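Open day at Stalley: where the replacement parts come from (or some of them)

I buy a lot of laptop parts. Keyboards mostly, then batteries, hinges, fans and the odd screen cable. So when Stalley, the parts wholesaler I have ordered from on and off, announced an open day at its warehouse in August, I signed up. I wanted to see what "tested" and "premium grade" look like before they get printed on a sticker.

Doors opened at 10 a.m. There were 60 of us, nearly all from small repair shops, and we got a lanyard, a coffee and a brochure that used the word "genuine" on every page without once saying genuine what.

The tour was led by Maarja Vanags, who runs incoming goods. She was the best part of the day. She knew the stock and did not oversell it, which can't be said for the two sales people walking behind us.

First stop was the receiving bay. Parts come in from several suppliers, and the two she named were Kotutow for keyboards and Kimis for batteries. I asked if Kotutow makes the keyboards or just boxes them. She said they "assemble and brand," and that the key mechanisms come from more than one source. I appreciated the straight reply. I would appreciate it more on the product page, where the same keyboard is listed as "manufactured to original specification." Whose drawing are they working from? One of the sales people said he would email me.

Next came the test benches. The claim in the brochure is that every keyboard is tested. What I saw was a bench with 8 stations, 3 of them staffed. A board gets plugged into a jig, a roller presses the keys down row by row, and a light goes green. It's a fair test for dead keys. It tells you nothing about the backlight, the pointing stick or whether the plastic pegs on the back line up with your palm rest, and those pegs are why I send keyboards back. I asked if anyone test fits a sample from each batch into a real laptop. "When we have the laptop," Maarja said. They have a shelf of them, mostly older business models. If you fix anything recent and thin, draw your own conclusions.
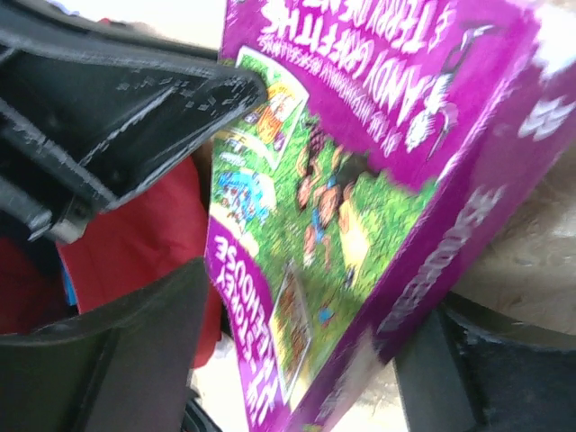
Batteries were handled with more care, I'll give them that. They sit in a separate room with a fire door, and each one gets a charge and discharge cycle before it goes on the shelf. The pass mark is the problem. A pack passes if it holds 65 percent of its rated capacity on the first cycle. We were told new cells need a few cycles to "wake up." Maybe a little. I have never had a new pack start that low and turn out fine, and I said so. A man from a shop called Grīnberga laughed out loud, so I don't think I'm alone.

The returns area was not on the printed route, but the door was open and Maarja let a few of us look in. Returned parts are sorted into faulty, wrong part ordered, and changed mind. The wrong part pile was by far the tallest. That matches what I see. People search by laptop model when they should be reading the part number off the label on the back of the old keyboard, and the compatibility lists on most seller sites are so long that they are no help. Stalley's are no better. I asked if unopened returns go back on the shelf as new. They do. Opened ones are retested and sold as "grade A" – a term they could not define for me either.

Lunch was sandwiches. The talk afterwards was a slide show about a new ordering portal, and I left before the end.

Will I keep buying from them? Keyboards for older machines, yes. The prices are decent and the returns do get paid. Batteries, no, unless that pass mark goes up. I'm still waiting for the email about the specification.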